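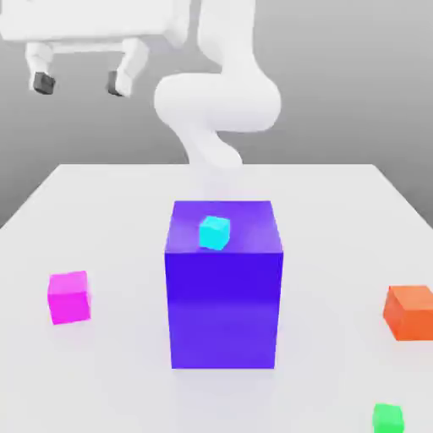
The simulated arm at its bench, with the small cyan cube on top of the big block.

News > Research > Robotics

Robot learns to stack blocks, mostly by failing to

July 29, 2019

A research team at Siltska has taught a simulated robot arm to put one block on top of another, a skill most toddlers pick up without a grant.

The method, which the group calls Boduteck, gives the arm no demonstrations and very little encouragement. It gets a picture of the table and an instruction such as "cyan on purple," and is then left to flail. When a run ends badly, the software relabels it as a success at whatever the arm did manage. A cube shoved into a corner becomes a fine example of how to shove a cube into a corner.

"It's how I got through graduate school," said Amparo Quispe, who leads the project.

The group reports that the arm needed 2,285 practice runs to stack reliably, against 3,189 for the same software without the relabeling. Block sizes and positions were shuffled between runs, so memorizing one layout was no help. The team had budgeted for 2,000 and spent part of November asking for more computer time.

Stacking a small cube on a large block was the easy part. Results got worse when the top block was as wide as the one under it, and the arm developed a habit of letting go early and backing away. Co-author Lukian Tkachenko watched 23 of those runs in a row and described the arm's manner as "confident."

All of the work so far has been done in simulation, where dropped blocks cost nothing and never roll under a cabinet. Tests on a real arm are planned at the Maksymiv lab in Jendthorpe. Quispe said she expects the score to drop there, and has asked for soft blocks.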